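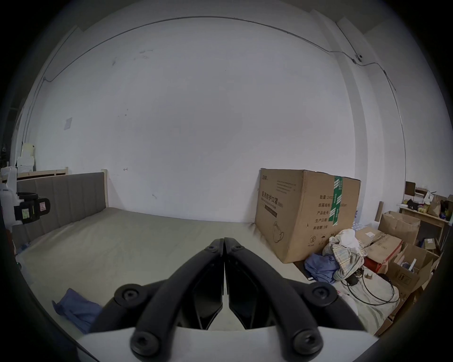 Roos Mulder wrote after the previous round that the written guide should have been tested as hard as the grippers were, and that she had spent most of her first session looking for the page on finger tension when she should have been handling laundry. She asked that the next call say plainly how much of the work is reading, handling and reporting. The present call has been drafted with her comments in mind.

Call for Participants: Household Evaluation of the Climer Hand-Held Gripper Kit

Brindano invites applications from adults who wish to take part in a paid evaluation of the Climer kit, a pair of hand-held grippers supplied by Nunora for recording household tasks. Recordings made with the kit are used to teach robot arms how people handle ordinary things at home. Brindano reviews equipment of this type for buyers and has been engaged to report on the kit before it is offered for general rental.

The evaluation covers bedroom and laundry tasks. Kitchen tasks will be the subject of a separate call.

About the Product

The Climer kit consists of two hand-held grippers, a carrying case, a charging unit and a printed guide. The operator holds one gripper in each hand and carries out the task through the fingers of the tools. No robot is present during a session, and participants will not be asked to program or repair anything.

Nunora plans to offer the kit on a monthly rental plan to small laboratories, schools and service firms. The rental plan includes replacement finger pads and telephone support during business hours. The review will consider whether a person with no technical background can learn to use the kit from the guide alone, whether it remains comfortable over a full session, and whether the support offered is adequate when something goes wrong.

Participants are not expected to like the product. Reports that find fault with it are paid at the same rate as any other and are passed to Nunora without changes, apart from the removal of names.

The Work

Each participant will complete six sessions of three hours, including breaks. Sessions are held in the furnished rooms on the upper floor of the Verschueren building. Participants will work in pairs for the first session and alone after that, with a member of staff in the next room.

Tasks will be drawn from the following:

Picking up a cloth from a mattress by its edge and moving it to a marked spot
Spreading, folding and stacking towels and shirts
Separating one garment from a mixed pile
Passing a soft item from one gripper to the other
Placing folded items in an open carton

Soft items are the main interest of this review. A cloth gives way when it is pinched, and it rarely lies the same way after being set down. Earlier reports found that operators tended to grip too much fabric at once and then had trouble letting go of it cleanly. The guide has been rewritten on this point, and participants will be asked to judge the new text with particular care.

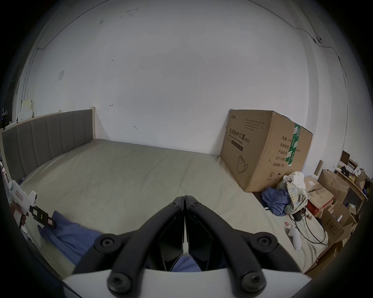 Cloth handling at the bed, with one gripper holding the edge of a blue cloth.

Rooms are left with the usual contents of a lived-in room, including boxes, clothing and cables. Participants should not tidy before a recording unless the task sheet says so. Anything that presents a risk of tripping should be reported to staff at once and will be moved.

At the end of every session the participant completes a written report. The form asks about grip, weight, hand position, the clarity of the guide and any interruption to the recording. Short answers are acceptable, but a bare score with no comment will be returned for completion. Time spent on the report is part of the session and is paid.

The final session differs from the others. Participants will be given a task they have not tried before, along with the guide, and will be asked to prepare for it without help. They may call the Nunora support line as a customer would and should note how the call was handled.

Who May Apply

Applicants must be at least 18 years of age and able to stand, bend and reach across a bed for short periods, with rests as needed. They must be able to open and close both hands against light resistance. Left-handed applicants are especially encouraged, as the previous round included very few. Prior experience with robots or recording equipment is not required. Experience in housekeeping, hotel work, home care, tailoring or commercial laundry is welcome and should be mentioned in the application.

Applicants who have a current injury to the hand, wrist or shoulder should wait for a later call. Employees of Nunora, and members of their households, may not take part. Persons who took part in the previous round may apply again, but new applicants will be given preference — the guide can only be read for the first time once.

There are 11 places.

Payment and Conditions

Participants are paid by the session, at the rate stated in the participant agreement, and payment is issued after each report has been accepted. Local travel is repaid on presentation of a ticket or parking receipt. A participant may withdraw at any time and will be paid for every session completed up to that point.

The equipment must remain in the building. Participants are not liable for ordinary wear to the grippers, nor for breakage that occurs during a task carried out as instructed.

Recordings and Privacy

The kit records the work area and the movement of the grippers. Hands and forearms may appear in the recordings. Participants should remove rings, bracelets and watches before starting and should keep personal papers and telephones out of the room. Sound is not kept.

Recordings are held by Brindano under a participant number and are shared with Nunora for the purposes of the review. A participant who wishes to have a recording deleted may ask for this in writing until the final report has been delivered. Nunora may not use any recording in advertising without separate written consent, and refusing that consent has no effect on selection or payment.

How to Apply

Applications should include a short letter stating the applicant's reasons for interest, any relevant work experience, the hand used for writing, and the hours at which the applicant is available. Morning sessions begin at 9 a.m. and afternoon sessions at 1 p.m. A résumé may be attached but is not necessary.

Letters may be left at the Brindano front desk or sent through the contact form on this site under the heading "Climer Evaluation." Applicants under consideration will be invited to a brief visit, during which they may hold the grippers and ask questions of staff. The visit is unpaid — travel costs will be repaid on the same terms as above.

Sessions begin in November. All applicants will receive a written answer, including those who are not selected. Requests for the call in large print, or for adjustments to the rooms or the report form, should be made at the time of application.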